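# Robot teaching by demonstration

Robot teaching by demonstration (you'll also see "programming by demonstration," "learning from demonstration," or just "lead it and read it" if you hang out with the older folks) is the practice of getting a robot to do a job by having a person do the job through it, or on it, and keeping a record. I've been maintaining this entry on the Woltport wiki for a good while now and it has slowly turned into my personal notes page, so excuse the "I" all over it. If you want the dry version, the Premanar handbook has one, and it's fine, but it was written by people who paint car doors for a living and it stops before things get fun.

Last big cleanup: October 31, 2018. I moved the section on gloves and split off the glossary.

## The two main ways

There are lots of flavors, but nearly everything I've seen boils down to hands on the robot or hands somewhere else.

**Hand guiding.** You grab the arm and move it. The motors go soft, or soft enough, and the joints report where they are while you drag the thing through the motion. Welders and painters have done this for decades. It's wonderful for one arm with a simple tool on the end, and anybody can pick it up in an afternoon. The trouble starts when the robot has two arms, because you also have two arms, and you'd need both of them for just one of its. Fingers are worse! Try bending a robot's index finger around a mug handle while holding up its elbow and you'll be calling for a friend pretty quickly.

**Remote control**, or teleoperation. You move over here and the robot moves over there. The thing you hold or wear can be a joystick, a pair of game-style controllers, a smaller copy of the robot arm, or a glove that reads your fingers. The robot does its best to match you, and both sides get logged. I like this one a lot more for household stuff, mainly since you can run both hands at once and the robot's own sensors see exactly what they'd see if it were working alone (no big human arm in the way).

People also teach from plain video of a person doing the task, with no robot in the room at all. That's a neighboring subject and has its own page, so I'll leave it there.

## Where it came from

The early form was pure playback. A worker led a machine through a path, the path went onto tape or a drum, and the machine repeated it until somebody told it to stop. If the part was two inches to the left that day, tough luck for the part. Remote handling grew up separately, in places where you didn't want a person near the material. Those rigs were mechanical at first, with real linkages or cables running through a wall, and the operators got scary good with them.

What joined the two was cheap computing. Once you could save every joint angle and every camera picture many times a second, a demonstration stopped being a tape to play back and became one sample out of a pile. The program then looks over the pile and tries to work out what stayed the same and what changed. The cup was in a different spot every time, but the hand always came at it from the side, so coming from the side must matter. That's the whole idea, in kitchen terms.

## What a session is like

I'll use dishes because that's what I know. Our own task list at Woltport started out with dishes and never really left.

You begin by picking a task and saying where it starts and ends. This sounds silly until you've argued over it. Does "put a cup in the dishwasher" include pulling out the rack? Does it count if the cup lands on its side? We wrote down our answers in July after finding out that two operators had been teaching two different tasks under one name for weeks. The start and end rules now fit on an index card, and every operator reads it out loud before the first run of the day, which feels goofy and works great.

Then you line up. With controllers or gloves, the robot has to know which pose of yours matches which pose of its own, so there's a short alignment step. If you skip it, the hand will sit tilted a little the whole session and you'll compensate without noticing, and then the robot learns your compensation. (Ask me how I know.)

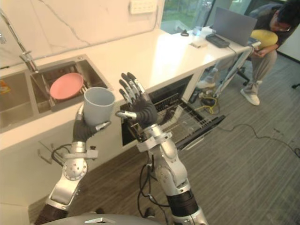
After that you just do the job, over and over, moving things around between runs. A simple pick-and-place in our setup goes through 600 demonstrations before we bother training anything on it. Of the first batch we ever recorded, we threw out 188, mostly for hesitation. An operator who stops to think leaves a long stretch of nothing in the log, and a program trained on enough of those learns to stop and think too, except it isn't thinking and may never start up again. So I tell new people to plan the move first, then go, and if they get lost halfway, to call it and start over.

Breaks matter more than you'd guess. We swap operators every 15 minutes. Arms held out in the air get tired fast, and tired demonstrations get saggy: low elbows, sloppy letting go, a lot of bumping on the way out.

## The hand problem

A two-finger gripper is easy to teach with. It's open or it's closed, and a trigger will do. A hand with five fingers is a different animal, and I go back and forth on whether it's worth it for a given job.

The nice part is that the world is already built for it. Cups, knobs, racks, and drawer pulls all suit a hand, and the operator can use habits they've had since they were three. The bad part is that their fingers aren't the robot's fingers. The lengths are off, the thumb sits in a different place, and the joints don't bend in the same spots. Turning one into the other is called *retargeting*. You can match fingertip positions (good for pinching), or match joint angles (looks natural, pinches badly), or blend the two and spend your summer tuning the blend. I spent mine that way.

Touch is the other gap. Most remote rigs send nothing back to your skin, so you judge your grip by eye. Beginners squeeze way too hard. A stiff mug doesn't care, but a thin plastic cup sure does! The Gilani glove we tried buzzes when the robot's fingers meet something, and it helped our newer operators a good deal. The experienced ones turned it off.

## Two arms at once

People expect two arms to be twice the work. It's less than that for the operator and a lot more than that for the program. You already know what to do with your spare hand: keep it out of the way, or steady something, or get it ready for the next bit. You do it without planning. The program has no clue that the spare hand is spare, and every little drift of it goes into the record looking just as important as the hand doing the grabbing.

There are a few ways to handle it:

- Park the idle arm in a fixed pose and lock it. Clean data, but the robot never learns to bring that arm in.
- Let it float and hope that enough runs will average the drift away. Cheap in effort, expensive in runs.
- Tag each stretch afterward as left, right, or both. Boring as all get-out, and the results are the best I've had.

Passing an object from one hand to the other deserves its own note. There's a short moment when both hands have it, and if your two controllers disagree even slightly, the arms fight each other through the object. Go slow there and open the giving hand all the way before you pull it back.

## Rooms

Where you teach gets into the lesson. A program taught only at one counter will treat that counter's height and color and lighting as part of the task. Moving to a second kitchen showed us this in the most embarrassing way: the arm reached with total confidence for the place where the old rack would have been.

So vary things early. Change the dishes, change which rack you load, run some sessions in the morning and some after dark. Leave ordinary clutter out on the counters. I used to tidy up before recording and I regret it, because no real kitchen looks like that and the program got rattled by a stray spoon.

## Knowing if it worked

The usual test is to let the robot try alone and count how often it makes it. Keep some cups it has never met for this. I'd also watch *how* it fails, which tells you what to record next. If it misses the grasp, you need more approaches from odd angles. If it grasps fine and then freezes, look for hesitation in your data. If it does everything right and then drops the thing an inch too high, your operators are probably releasing early, and somebody should have a friendly word.

A follow-up trick is to let the robot run and have a person take over just when it starts going wrong. Those corrections are worth far more per minute than fresh full runs, in my experience, since they show the way back from exactly the mess the robot gets itself into.

## Software

Most labs write their own recorder and then complain about it. We did, too, and later moved to Fulla, which saves the joint readings and the camera views on one clock. That clock is the thing to check in any recorder you're considering. If the pictures lag the joints by even a little, the program learns to close the hand before it sees the cup, and you'll blame everything else first.

## See also

- Retargeting
- Learning from video
- Operator index card (current wording, plus the old one with the rack argument)
- Glossary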